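Ranger ses flacons sans y passer la semaine

Chez nous, tout a commencé avec le placard sous l'évier, celui qu'on ouvre du bout du pied en espérant que rien ne tombe. Ma mère y gardait tout, et j'ai longtemps fait pareil (on n'échappe pas à ses parents !). En juillet, j'ai enfin pris mon courage à deux mains et j'ai tout vidé sur le carrelage de la cuisine.

Commencez par un bon nettoyage du meuble : de l'eau tiède, une cuillère de savon noir, un vieux torchon, et laissez la porte ouverte tout l'après-midi. Pendant ce temps, regroupez les flacons par usage : la vaisselle ensemble, le linge ensemble, les vitres et la salle de bains à part. Ceux qui ont perdu leur étiquette partent à la déchetterie, même s'ils sont presque pleins, je sais que ça fait mal au cœur. 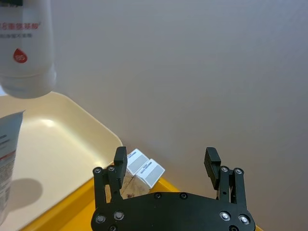
Pour les produits qui restent, j'aime beaucoup les bacs en plastique à rebord, bien plus faciles à rincer que les paniers en osier. Mesurez la profondeur du placard avant d'acheter, siphon compris. Mon voisin Mudassar Abbasi est revenu du magasin avec des bacs de 40 cm superbes, qui vivent maintenant dans son garage avec les pots de peinture.

Gardez toujours les produits dans leur emballage d'origine et ne mélangez jamais deux fonds de bouteille, surtout s'il y a de la javel. Et si vous avez des petits à la maison, tout cela monte dans un placard haut, fermé à clé.
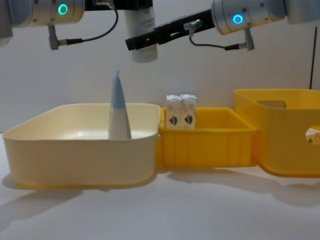 Flacon blanc et bacs ouverts sur une table blanche.

Côté entretien, je passe un coup d'éponge au fond des bacs tous les 7 du mois, date choisie au hasard et que j'ai fini par retenir. Un bac qui colle se récupère très bien avec du bicarbonate et un peu d'eau chaude, vous laissez poser le temps d'un café, puis vous frottez les coins avec une vieille brosse à dents. Séchez bien avant de remettre les flacons, sinon les ronds reviennent tout de suite.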